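Search this site Search Enter keywords

Plultellow Pairs: README

Posted 14/02/2019 by Notburga Plattner

Plultellow Pairs is a set of short recordings of people handling children's footwear with a gripper in each hand. It was made to train a two-armed policy that puts shoes and boots away on a small shelf. The set holds 385 episodes after checking, out of 400 recorded. The missing ones are listed by number in dropped.txt with the fault against each.

## Task

One episode is one pair. The pair starts anywhere on the white table top, in any pose. The operator picks up each piece by the rim, sets it upright, and moves the pair to the clear acrylic shelf. Either level of the shelf is allowed. The left and right pieces should end up side by side with toes facing the same way, but this was not enforced in the first 100 episodes and you will find pairs in there that point in different directions. We kept them. Filter on the field toes_ok if you want them out.

Operators were told to use both hands where it came naturally. Some people hold the shaft open with one finger and pinch with the other hand, and others do one boot at a time. There is no label for style.

## Recording

Each episode has a head view and a view from each gripper. The three streams are saved separately and share a clock. Gripper opening is logged with every frame, as a fraction of full travel, where 0 is closed.

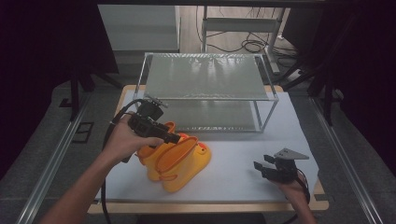
Head view first, then gripper view, both from the yellow pair. 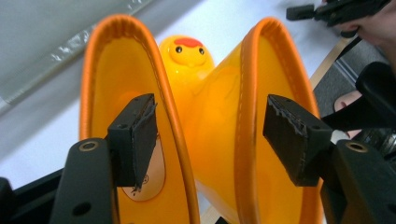 Poses come from the gripper cameras and are given in the table frame, with the origin at the corner nearest the operator's left hand. Tracking gets worse when a camera is pushed close to a shiny surface, and the pose file then carries a confidence value below 1. We did not smooth over these stretches. If your loader expects clean tracks, cut anything under 0.6 before you resample.

## Footwear

There are 10 pairs. Each has a folder with its outside measurements and its weight on a kitchen scale. Soft pairs fold at the rim when gripped and don't always spring back, so the same boot may look quite different from one episode to the next. Pairs 3 and 7 are held out for testing. Please leave them out of training if you intend to compare numbers with ours.

## People

Recording was done at Hurkach in November by Lucyna Kołodziej, Müzeyyen Karakaya and Czesław Adamczyk. Operator is stored as a, b or c, in no particular order. All three are right-handed. Operator c did far fewer episodes than the other two, so don't read much into per-operator results.

## Files

episodes/ one folder per episode, video and logs
footwear/ measurements
splits/ train and test lists
dropped.txt removed episodes
notes.txt operators' remarks, typed up as written

## Known problems

- The gripper clocks drift against the head clock in long episodes. A corrected offset is in each log header. Use that one and ignore the offset in the video file.
- In pair 5 the left and right pieces were swapped in the labels. Fixed in this release. If you downloaded the earlier copy from Marciniak, fetch the labels again.
- Lighting was changed once, part way through pair 8.
- Success was judged by eye from the head view. A piece leaning on its neighbour counts as a success if it stays up to the end of the clip.

## Use

Free for research and teaching. Name the set and the Nevutberg group in anything you publish. Questions about the logs go to Aleksandra Szczepańska, who wrote the export script and looks after the splits.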